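We use cookies to remember your settings. Accept / Manage

Eglė Lapiņa
Desk thread. I said in February I'd sort out the workroom and I've finally started, so I'm posting as I go.

Rule one from Katalin Pap, who has done this more than me: clear the top first, drawers later. Drawers are where you lose the afternoon.

Everything that was on the desk went into a crate in the hall. Three mugs, one of them Virgil's. Post going back to the spring. A Trundero catalogue I never ordered.

The white top shows every pen mark. Washing-up liquid on a damp cloth did most of it. Bicarb paste for the biro, left for 8 minutes, then wiped off.

Only things used every day are allowed back. So far the fan has made it. It stays at the far end so it doesn't blow paper about.

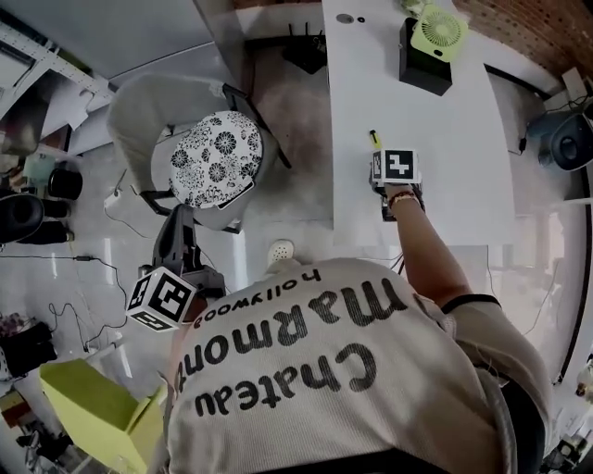

White desk, green fan, flowery cushion on the chair.

Pens next. I tested the lot on the back of an envelope and binned the dry ones. The rest go in a jar, and the jar goes on the shelf.

Cables are the worst part. The floor is tiled, so anything trailing across it collects fluff. Ionuț Jitaru says to use the sticky clips from Sostgate, 100 in a bag. I don't need 100. If anyone wants to split a bag, message me.

Router is staying on the floor for now. I'd like it on a wall bracket but I'm not drilling until I know what's behind the plaster.

The round cushion is going through a cool wash at the weekend. Has anyone put one in the machine whole? The label has gone and I don't want it coming out lumpy.

Grigore Crăciun asked about the chair. It's grey, it has arms, and it was second-hand from Chiriac. The arms don't go under the desk, so measure yours before you buy.

Still to do: the crate in the hall, the drawers, Virgil's mug. More tomorrow if I get to the drawers.

Back to top | Contact | © Brutgate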